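Varkley: a small dataset of claimed net worths

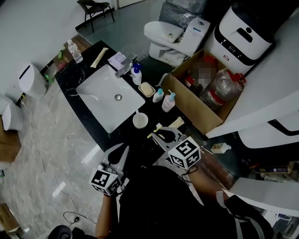
Pladik, April

README

Varkley is a table of what the internet says minor public figures are worth. It makes no attempt to say what they are worth. If you came here to find out how rich a retired darts commentator is, the file will give you several answers, and you are welcome to whichever one you like best.

The collection has 2,319 rows. Each row is one claim: a person, a page, a dollar amount, and the sentence the amount was found in. The people are athletes, motivational speakers, podcast hosts, former child actors, and a stubborn group of chefs. We started with a list of 200 names and kept going until each one had at least one claim or had been searched for in all the usual places.

What's in the folder

claims.csv – the main table
people.csv – one line per person, with occupation as stated by the pages
sources.csv – one line per site, with our code for it
notes.txt – Murdo Leckie's notes, left in their original mood

Columns in claims.csv

person_id: matches people.csv. Names are in a separate file that you have to ask for.
amount_low, amount_high: in US dollars. If the page gives a single figure, both columns hold it. "Between $1 million and $5 million" goes in as written, and so does the one page that said "between $3 million and $3 million."
sentence: the wording on the page, typos included.
stated_basis: how the page says it knows. Mostly blank.
page_age: what the page says about when it was updated. Many were updated this morning, every morning.
copied_from: our best guess at the parent page, by code. Treat it as a guess.

How the rows were made

Senga Rankin wrote the search script and Innes Tennant read what came back. Every amount was entered by hand by one reader and checked by another. Where the two disagreed, Jozefína Baláž decided, and her decision is marked with a J in the checked column. There are more Js than we would like in the chefs.

We collected text only. Biography pages also like to give height, shoe size, and zodiac sign, and Torquil Rennie argued for keeping the zodiac signs. They are in notes.txt, where he can visit them.

Matching the copies

A lot of claims are the same claim wearing a different hat. One site says $2 million, the next says "a whopping $2 million," and a third cites "various reports," by which it means the first two. Dow, our matching script, compares sentences and groups the ones that share enough wording. It's good at straight copying and bad at paraphrase. It also believes that all sentences beginning "As of this year" are related, and we haven't been able to talk it out of that.

Bedell is the older version of the same script. Its groups are in the column bedell_group for anyone who used the first release and has results that depend on it. Please don't start new work with that column.

Known problems

Row order means something in the first 200 rows (they were the trial batch) and nothing after that.

Two people in people.csv may be the same person. They have the same birthday, the same hometown, and different wives.

Currency is a mess for anyone who lives outside the United States. Pages switch from pounds to dollars without changing the number. We recorded the symbol on the page and left the number alone.

There are 8 rows with an amount of zero. Six are real claims. The other two are blanks that a spreadsheet tried to help with, and we will fix them in the next release – row numbers are in notes.txt, under "sigh."

Good uses and bad ones

People have used early copies to look at how numbers travel between sites, and to teach a class on sourcing. Both seem fine to us. Please don't average the amounts for a person and publish the result as an estimate. Someone did this with the first release, and the average was copied by four sites before lunch on Monday. It is now in claims.csv, where it has its own rows.

Asking for names, reporting errors

Write to Jozefína for the names file and say what you want it for. One line will do. Errors go to Innes, with the row number and a link to the page if it still exists. If you are one of the people listed and want to be taken out, tell either of them and your rows will go in the next release. We don't ask for a bank statement.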